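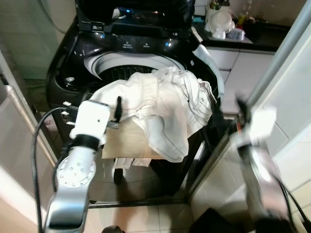
Workplace First Aid Refresher, July Intake

Pestau Training is pleased to confirm that enrolments are open for its July refresher. The program is led by Deepak Upadhyay and is held at our Macapagal Street centre. Each class is limited to nine participants and runs for 2 hours, starting at 9 a.m. Participants will practise bandaging, burns care and the recovery position. Certificates are emailed within 24 hours to those who complete the assessment.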